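Search the guides
Enter a product or part
Reading time: 4 min

Section 4. Laying the table for Flarkance

Welcome back, and well done for getting through the unpacking, which is the dull part. By now you should have the cubes out of their bag, the pot out of its sleeve, and a stack of paper plates somewhere within reach. From here on it gets more pleasant, and once you have laid the table a couple of times you will hardly glance at these pages again. Still, please read the whole section through once before your first game. The scoring in Section 5 leans on it quite heavily.

Choosing a table

Any flat table will do, so long as it doesn't wobble. A pale top is kind to the eyes when the pot is a dark one, though the white cubes do tend to vanish on it if they land off the plate, so have a look along the floor and the edges before you decide that one has gone missing. If you like playing on a cloth, pull it tight and keep the creases away from the middle.

1. Clear the middle of the table. Mugs, phones and the score pad can live at the far end.
2. Wipe the surface and let it dry fully. Plain water is enough. If there is something sticky, a drop of dish soap won't do any harm.
3. Measure 265 mm in from the edge where the player sits and make a small pencil dot, or use one of the paper dots from the lid of the box. The front of the pot goes here.

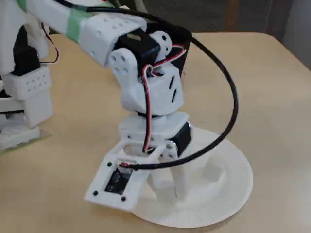 4. Stand the pot upright, open end up, with its front touching the dot. Give it a gentle push with one finger. It should slide a little and stay standing. If it rocks, turn it a quarter of the way around and try again.

Note: The pot doesn't need a liner. Some families like to drop a folded napkin in the bottom for quiet evening games, and we think that's a lovely idea, but take it out again before a scored round.

Setting the plate and the cubes

5. Take one paper plate and check that it lies flat. Plates from the bottom of the stack sometimes curl, and a curled plate lets the cubes creep toward the rim. Ours are 183 mm across, and any plain round plate near that size is fine when you run out.
6. Put the plate between the player and the pot, good side up. Leave a clear strip of table between the two if you have the space for it.
7. Place the cubes on the flat part of the plate, inside the rim. A beginner's round uses four.
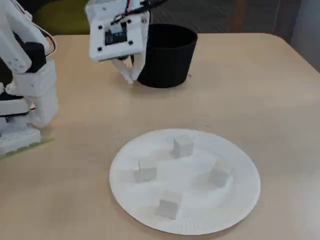
People do like to ask how neat the cubes ought to be, and we are happy to say that we are easygoing about it. Chang-ho Jin, who wrote the first rules for Lundham, used to line his up like little houses on a street, and he played no better for it. What does matter is the general order of things going away from you, with the plate and its four white cubes nearer the front and the black pot standing behind it. Keep to that and you can leave the cubes scattered or square them up, whichever makes you feel calmer.

8. Check that no two cubes are stacked. Touching is allowed.
9. Put the spare cubes back in the bag and close it. There are 25 in a new set, and it is remarkable how far they can travel on a Saturday with cousins visiting.

Caution: The cubes are small. Keep them well away from babies, toddlers and any dog that eats first and thinks later. Count them back into the bag at the end of the day.

The first drop

One cube is moved at a time, from the plate to the pot. It must be brought over the rim and let go inside. A cube that bounces back out counts as a miss and returns to the plate, even if it was in there for a moment and everybody saw it.

10. Start with whichever cube you like.
11. Bring it over the open top of the pot and lower it just past the rim before letting go. Dropping from high up is more fun, we admit, but save it for the free round.

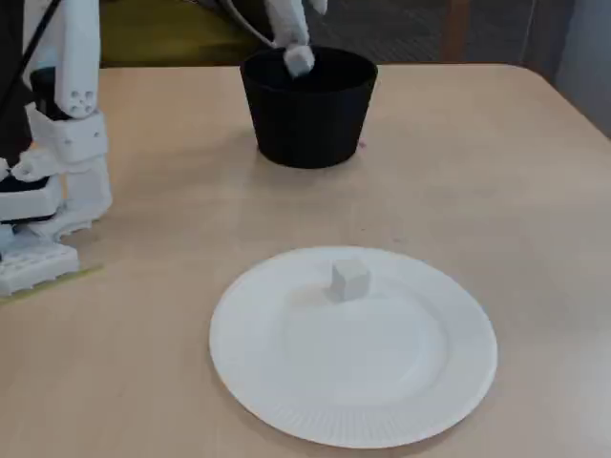
12. Carry on until the plate is clear, then tip the pot out gently over the plate and lay the round again for the next player.

If the plate slides about during play, press a bit of rolled-up tape under the center. Don't tape down the rim, as it tears when you lift it. A plate will last for a good many rounds, but swap it as soon as it goes soft in the middle.

If the pot gets knocked, stop the round, put it back on its dot and carry on from where you were. Cubes already inside still count.

Section revised in June by Kwok-wai Mok.

Related guides
Flarkance: Unpacking and checking your set
Flarkance: Scoring, ties and the free round
Ordering spare cubes and plates from Lundham
Gikex: Storing the boards flat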